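Zwischenbericht Arbeitsplatz Eingabegeräte, Projekt Urnby
Stand: 25. April 2024
Bearbeitung: Sze-wing Choi, Everett Schumacher

1. Tastatur
Untersucht wird eine schwarze Acer-Tastatur in voller Größe mit Ziffernblock und geschwungener Handballenauflage. Von 17 geplanten Durchgängen sind sechs abgeschlossen.
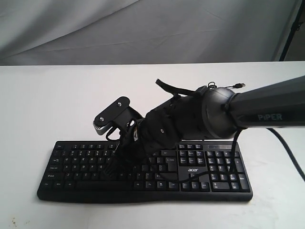

2. Arbeitsfläche
Tischplatte weiß, matt, ohne Markierungen. Als Hintergrund dient graues Tuch; Faltenwurf unverändert, Glätten für Durchgang 7 vorgesehen. Sachkosten bisher: 300 Euro.

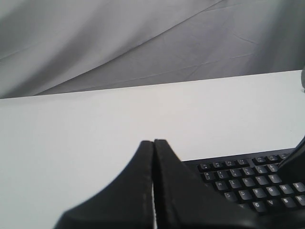
Abb. 2: Weiße Tischplatte vor grauem Tuch

Offen: Freigabe der restlichen Durchgänge durch Harriet Kincaid.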